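Visiting Naltstead House and Gardens - Frequently Asked Questions

When are you open?
March through November, 10AM to 5PM. Last entry 4PM. The house closes half an hour before the gardens do, so do the house first if you get here after lunch.

Do I need to book?
Not for the gardens. House tours yes, they fill up on holiday weekends. Walk-ins if there's room.

How do I get there?
Bus 17 from Plendport station, get off at Visser Gate. The stop after that is the quarry, too far. By car follow the brown signs from the Plendport road. Some phones send you to the farm entrance on Mill Lane. It's locked. Keep going to the next left.

Parking?
Free with a ticket. Gravel lot, bit of a slope at the far end. Coaches please call ahead.

Is it OK for wheelchairs and strollers?
Mostly. Walled garden, rose walk and orangery are all level. The lower terrace is steps only. There's a bench and a decent view from the top. In the house, ground floor only, no elevator. We have 2 wheelchairs to lend, ask at the gate, can't be reserved.

Dogs?
On a leash, yes, in the park and woodland. Not in the walled garden or the house. Service dogs everywhere.

Can I take pictures?
Yes, for yourself. No flash in the house. No tripods on the rose walk, people trip. Weddings and paid shoots need a permit, see the Hire page.

Who was Lidia?
Lidia Visser, who laid out the walled garden and most of what you see south of the house. She lived here until she died and is buried by the chapel. The chapel is usualy open but there are still services, so if the door is shut please leave it shut.

What's in flower right now?
Depends when you're reading this! The board at the gate gets changed every week or so. Very rough guide: magnolias April, iris late May, roses June and into July, dahlias until first frost. The camellias are under glass.

How many kinds of rose are there?
953 plants on the last list. Kinds, we're still working on, a lot of the old labels are gone.

Is there somewhere to eat?
Tea room in the stables, 11AM to 4PM. Soup, sandwiches, cake. Picnics fine in the park, not on the terrace lawns.

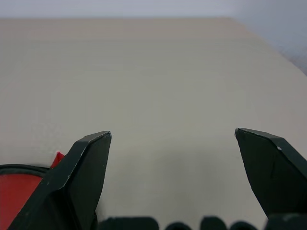

Two dark gripper fingers over a beige tabletop

Can I buy plants?
Yes, from the stand by the stables, spring and early summer. Cards only.

Do you do school groups?
Yes, mornings. Email Pankaj Thakur at the visitor office with your date, age group and how many are coming. Teachers get in free. Bring boots, the pond path is muddy pretty much always.

I lost something.
Call the office. We keep things for 2 months and then they go to the thrift store in Plendport. Umbrellas go sooner.

Can I get a refund if it rains?
No, sorry. You can use the ticket another day the same season, just get it stamped at the gate before you leave. Tours can be moved once if you call teh day before.

Are you open in winter?
Gardens closed. The chapel carol evening goes ahead as usual, tickets on the Events page from November.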